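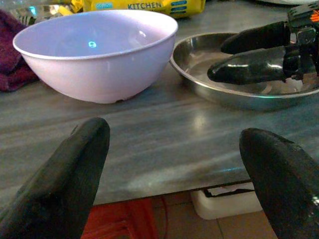

Irja Hämäläinen would have liked the descaler to come in a larger pack, having used two sachets on her kettle the first time and only one on each occasion after that. Her remark reached us through the product review form and is one of the reasons the Pluvik range has been extended.

Pluvik Descaler for Kettles and Coffee Makers
Manufacturer: Honkanen
Form: powder, in single-dose sachets
Active ingredient: citric acid
Sachet weight: 25 g
Pack sizes: 4 sachets; refill tub, 500 g
Storage: dry, below 25 °C

Description
Pluvik removes limescale from kettles, filter coffee makers and steam irons with a removable tank. It contains no perfume or colouring. The refill tub is supplied with a measuring scoop equal to one sachet.

Directions for use
Dissolve one sachet in one litre of warm water. Pour the solution into the appliance and heat it to 80 °C, then switch off and leave to stand for 25 minutes. Empty, and rinse twice with fresh water. Heavy deposits may require a second treatment. For coffee makers, run half of the solution through the machine, pause, and run the remainder.

Do not use on aluminium, enamel, marble or other natural stone. Splashes on such surfaces should be wiped away at once with plenty of water. Do not mix with bleach or with any other cleaning product.

Safety
Causes serious eye irritation. Keep out of the reach of children. In case of contact with the eyes, rinse cautiously with water for several minutes and remove contact lenses, if present and easy to do. If irritation persists, seek medical advice.

Related products
Flalix Descaling Liquid, for espresso machines
Drallerow Kettle Brush, long handle

Delivery and returns
Orders are dispatched from the Honkanen warehouse on working days. Unopened packs may be returned within the period stated in the terms of sale. Opened tubs cannot be accepted.

Trade enquiries should be addressed to Aatos Peltonen, Customer Services.

Page last revised 18 Feb 2026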